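Le robot qui range, ou l'art de payer pour un tiroir

Je dois commencer par un aveu qui me disqualifiera auprès d'une partie des lecteurs : j'aime bien les robots. Je les aime comme d'autres aiment les voiliers, de loin, avec une certaine ignorance du prix de l'entretien. C'est donc sans hostilité que j'ai lu, puis relu, l'offre que Droteck adresse depuis juin aux petits ateliers, aux laboratoires et, dit la brochure, « à toute structure manipulant des objets ». Je manipule des objets. Je me suis senti concerné.

L'offre s'appelle Jaswood. Deux bras, un rail, des caméras aux poignets, une cellule en profilés d'aluminium, et un abonnement de 1 189 euros par mois, installation non comprise. Pour ce prix, le client montre le geste à la machine, la machine l'apprend, et le client va boire un café. Le café n'est pas compris non plus, mais il est mentionné quatre fois dans la documentation, ce qui en dit long sur l'idée qu'on se fait chez Droteck de nos journées.

Le vocabulaire mérite qu'on s'y arrête. On ne loue pas un robot, on « accueille une compétence ». Le technicien qui vient visser le tout est un « accompagnant ». Le bouton d'arrêt d'urgence, Dieu merci, s'appelle encore bouton d'arrêt d'urgence ; on imagine la réunion où quelqu'un a proposé autre chose.

Weronika Walczak, qui tient un atelier de reliure et qui a pris l'abonnement pour trier des fournitures dans des bacs, m'a laissé passer deux après-midi chez elle. Son bilan est plus nuancé que le mien. Les démonstrations demandent de la patience : 60 répétitions conseillées par geste, davantage dès que l'objet brille ou se plie. Elle les a faites le soir, avec la radio. Au bout de deux semaines, les bras déposaient les bobines dans le bon bac la plupart du temps. « La plupart du temps, c'est aussi ce que je disais de mon apprenti », m'a-t-elle fait remarquer. L'apprenti, lui, répondait au téléphone.

Ce que j'ai vu pendant ces deux après-midi tient en peu de mots : une machine lente, appliquée, assez touchante. Elle s'approche d'un objet comme on s'approche d'un chat inconnu. Elle hésite, se ravise, recommence. Quand elle réussit, on a envie d'applaudir, et c'est précisément ce qui m'inquiète, car personne n'a jamais applaudi un tiroir bien conçu, qui coûte pourtant nettement moins cher et fonctionne pendant les coupures de courant.

La concurrence n'est guère plus modeste. Sasunine vend un kit comparable, sans abonnement, à monter soi-même en un week-end (le mien en durerait trois). Ahn promet une version à un seul bras, pour les budgets serrés ou les ambitions raisonnables. Leszek Ostrowski, installateur pour les deux marques et donc fâché avec chacune, soutient que la différence se joue dans les câbles : bien attachés, tout va ; mal attachés, le bras s'y prend un mardi et l'on perd la semaine. Je le crois volontiers. Toute ma vie domestique confirme cette théorie.

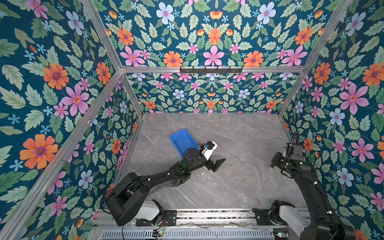 Reste la question du décor, que les fabricants traitent par le mépris et les clients avec passion. Droteck livre des panneaux gris. Or, dans la notice, page 16, on lit que l'utilisateur « peut varier l'environnement visuel afin de renforcer la robustesse de l'apprentissage ». Traduction : mettez du papier peint. J'y vois la seule phrase vraiment généreuse du document. Après des décennies passées à nous demander d'adapter nos cuisines, nos bureaux et nos horaires aux machines, voici qu'on les prie de s'habituer aux fleurs. Si elles y arrivent, il faudra réviser mon jugement sur le tiroir.

Faut-il s'abonner ? Pour un atelier qui répète le même geste environ 1 000 fois par semaine, et dont le personnel a mieux à faire, le calcul se défend. Il se défend mal pour tous les autres, à qui la brochure s'adresse pourtant avec le plus de chaleur. Je reproche surtout au contrat son article sur la résiliation, rédigé par quelqu'un qui n'a manifestement jamais voulu quitter personne : trois mois de préavis, restitution dans l'emballage d'origine, gestes appris effacés. Ce dernier point me reste en travers de la gorge. Les soirées de Weronika Walczak, avec la radio, appartiennent donc un peu à Droteck.

J'ai posé la question au service commercial. On m'a répondu qu'une formule avec conservation des gestes était à l'étude, moyennant supplément. En attendant, Weronika Walczak garde l'abonnement jusqu'à la fin de son engagement et note tout dans un cahier, relié par ses soins.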